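Wirnico overnight ferry: a review of the cabin and the crossing
December 2021

I travelled on the Wirnico in July, out on a Tuesday night and back at the end of the same week, and I promised some readers of this site that I would write about it. It took me longer than I wanted. The ship is operated by Venckus Line between the port of Tiliso and the island of Drokik, and for most people who go to the island with a car it is the only practical choice.

First the size. The Wirnico carries 665 passengers when she is full. For a ferry this is small, and you feel it in a good way when you board and in a less good way at breakfast. I had sailed before on much bigger ferries, where I needed half of the journey to find my own corridor. On this ship I knew the way after one walk.

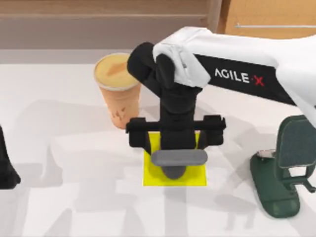
The cabin

I booked an outside cabin for two persons on deck 5. The price was 175 euros for one direction, with the cabin included but without the car and without meals. An inside cabin costs 80 euros less, and if you only want to sleep I think it is enough. The window is pleasant in July, when it is light until late, but in winter you would pay for a view of darkness.

The beds are narrow and quite firm. I am a person who likes a firm mattress, so I slept well. My wife did not, and she asked me to write this also. The pillow is thin, and there is only one for each bed. If you need two, ask at the reception early in the evening, as later the desk is closed and you must ring a bell and wait.
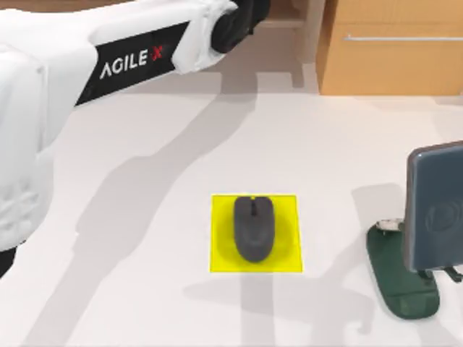
The shower has good pressure and the water becomes warm quickly, which I cannot say about every ferry I know. The drain is slower than the shower, so I advise you to take a short one. There are hooks behind the door for wet towels. There is one socket by the beds and another at the mirror, and the one at the mirror did not work in our cabin on the way out. On the way back we had a different cabin and both of them worked.

Noise is the question I am asked most. Our first cabin was near the stern and we heard the engine the whole night, a low and regular sound. After an hour I stopped noticing it. What woke me up was the announcement at a quarter to six, which is made in the cabins and is very loud. You cannot turn it off, and it is repeated.

Food and public rooms

There is a restaurant with table service and a self-service café, and that is all, apart from a bar at the front. We ate in the restaurant on the first evening. The fish soup was excellent and I would order it again. The pork was dry. Service was friendly but slow, with 2 waiters for the whole room, and we waited so long for the bill that the shop had already closed.

On the return we chose the café and were more satisfied. You pay less, you see what you get, and the tables by the windows are free if you come before the ship leaves. Breakfast is the weak point. Everybody comes at the same time, after the announcement, and the queue goes out of the door. Buy a roll and some fruit in the evening and keep them in the cabin.

The bar has comfortable chairs and a man who played the piano, not too loudly. I would have liked to stay longer there. The open deck at the back is my favourite place on the ship. It is sheltered from the wind, there are wooden benches, and when we left Tiliso in the evening the water was completely calm.

Boarding and leaving

Foot passengers are boarded by a long ramp that has no roof. With cars it is simpler, but be at the port early, for the last ones to arrive are parked on the lower deck and leave last. We needed roughly 80 minutes from the announcement to the road in Drokik, and this was without any problem at the passport desk.
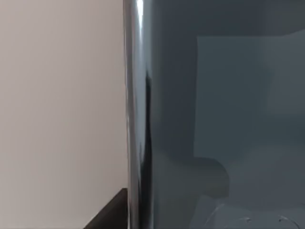 Is it possible to stay in the cabin until the ship has docked?
Officially you should leave it half an hour before arrival, when the crew begins to clean. On both mornings they knocked once and then gave us another ten minutes.

I would travel with the Wirnico again, and next time I will ask for a cabin in the middle of the ship and bring my own pillow. For families with small children I would recommend the return by day, which takes less time and needs no cabin. Venckus Line sells the day tickets only in summer, and the cheaper ones are usually gone by the end of spring.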